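Habitar devagar: conversa com Bożena Jabłońska sobre a casa arrendada e a vida doméstica

Publicado em 19 de dezembro de 2020
Secção: Entrevistas

A historiadora da habitação Bożena Jabłońska recebeu a nossa redação por videochamada, poucos dias depois de entregar ao editor a versão final de um estudo sobre o arrendamento de longa duração em Drustden. O trabalho, que ocupou a investigadora durante oito anos, assenta em contratos, inventários e correspondência entre senhorios e inquilinos, conservados em grande parte no arquivo municipal de Clastivov.

Questionada sobre a origem do interesse, a investigadora recorda um processo de despejo que consultou enquanto preparava outro artigo. «O processo incluía uma carta de quatro páginas em que a inquilina descrevia as obras que fizera à sua custa. Não pedia indemnização. Pedia que ficasse registado que tinha cuidado da casa», afirma. A carta abre agora o primeiro capítulo.

O fundo documental reúne cerca de 2.000 contratos, de extensão e qualidade muito desiguais. Alguns resumem-se a uma folha com a renda e duas assinaturas; outros regulam a lavagem das escadas, o número de vasos à janela e a hora a que se podia bater tapetes. Segundo Bożena Jabłońska, as cláusulas mais minuciosas surgem quase sempre em prédios onde o proprietário residia no rés do chão. «A proximidade produzia regulamento. Quem vivia longe preocupava-se com a renda e pouco mais», observa.

A autora dedica especial atenção às decorações permitidas e proibidas. Durante décadas, pregar um quadro na parede exigia autorização escrita em boa parte dos prédios estudados. Os pedidos chegaram até nós às dezenas, frequentemente indeferidos numa única linha. «Encontrei um inquilino que solicitou o mesmo prego em três ocasiões, com três argumentos diferentes. Na última invocou a memória do pai, e o senhorio cedeu», relata.

No que respeita ao mobiliário, o estudo contesta a ideia de que as famílias arrendatárias investiam pouco no interior. Os inventários mostram salas mobiladas com cuidado, sobretudo depois do quinto ano de permanência. A investigadora analisou em pormenor os registos da Millet, casa de estofos que vendia a prestações, e os da Loro, especializada em reparação. O sofá era a compra mais ponderada e a mais discutida por carta entre parentes. «As pessoas perguntavam umas às outras se passava na porta. Parece uma questão menor, mas os prédios de Drustden têm patamares muito estreitos, e há relatos de peças içadas pela fachada com a rua inteira a assistir.»

Outro capítulo ocupa-se do calendário doméstico. A decoração sazonal, defende a autora, foi uma das poucas liberdades que os contratos nunca souberam limitar, visto que não deixava marcas nas paredes nem nos soalhos. Ramos secos, frutos e abóboras de outono aparecem mencionados em cartas de inquilinos que, no mesmo parágrafo, se queixavam de não poder pintar um corredor. Em janeiro, tudo isso desaparecia sem que o senhorio tivesse tido motivo para intervir.

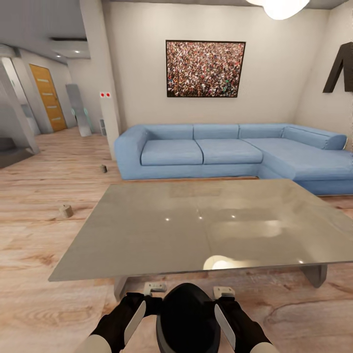
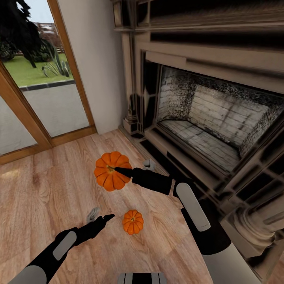
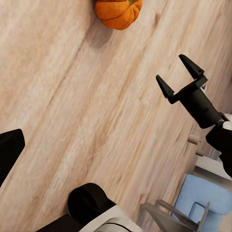 A conversa deteve-se ainda na situação atual do arrendamento. Bożena Jabłońska mostra-se prudente quanto a comparações diretas, mas reconhece que a duração média dos contratos é o fator que mais pesa na relação com a casa. No período que estudou, uma permanência de 25 anos no mesmo andar não causava estranheza. «Quem assina por 2 anos compra outro tipo de mesa», resume. A autora considera que a legislação deveria proteger sobretudo a previsibilidade, e lamenta que o debate público se concentre quase exclusivamente no valor da renda.

Sobre o confinamento dos últimos meses, que obrigou ao encerramento temporário da sala de leitura de Clastivov, refere que trabalhou a partir de reproduções e que a revisão das notas se atrasou. Aproveitou o intervalo para reler os inventários pela ordem em que foram lavrados, e não por rua, como fizera até então. Dessa releitura resultou o anexo sobre mudanças entre andares do mesmo prédio, prática mais comum do que supunha.

O volume inclui um glossário de termos contratuais e a transcrição integral de várias cartas. A investigadora prepara entretanto um segundo estudo, dedicado às porteiras e aos seus livros de registo, cuja consulta aguarda ainda autorização dos herdeiros de um dos antigos administradores.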